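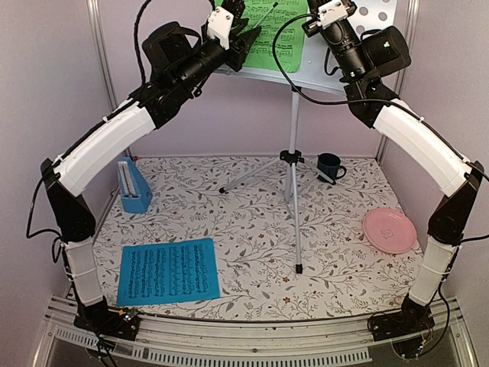

Photo: Kiyoshi Onishi / Dasgate

1/ Two-arm cell at Dasgate, music stand task. Green sheet on the desk, blue sheet flat on the table.

2/ Page handling for the scanning room used to be four people at desks. Same four now: two supervise cells, two check scans.

3/ Target is 1000 sheets a week. Thin paper still goes to Noemí Ocampo by hand.

4/ Shifts moved to a 7 am start in February. Pay bands did not move. Cirilo Esquivel has raised it.

5/ Stoppages are logged by whoever clears them. 52 last week, 30 of them cable snags.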